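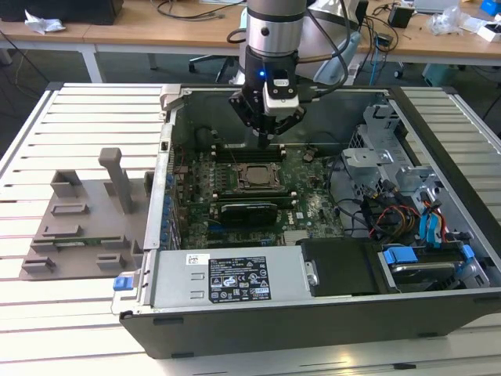
Unit 7: Main memory and the processor

Students should read this handout before the seminar at Mondengate. Main memory holds the instructions and data in current use. Its contents are lost when the power is removed – long-term storage is treated in Unit 8.

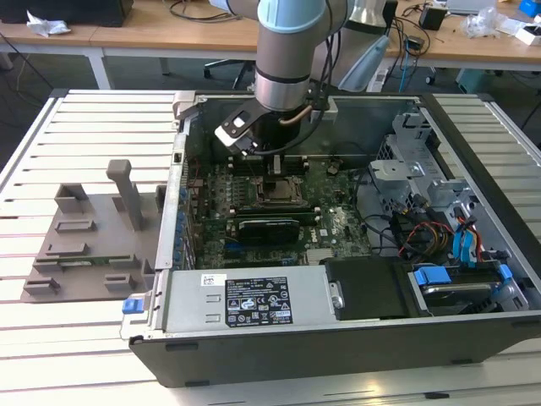 The processor fetches each instruction from memory, decodes it and carries it out. The set exercise, on page 103 of the course reader, asks for a trace of 2 such cycles. Written answers should be handed to Hanyu Shi by December 15, 2018.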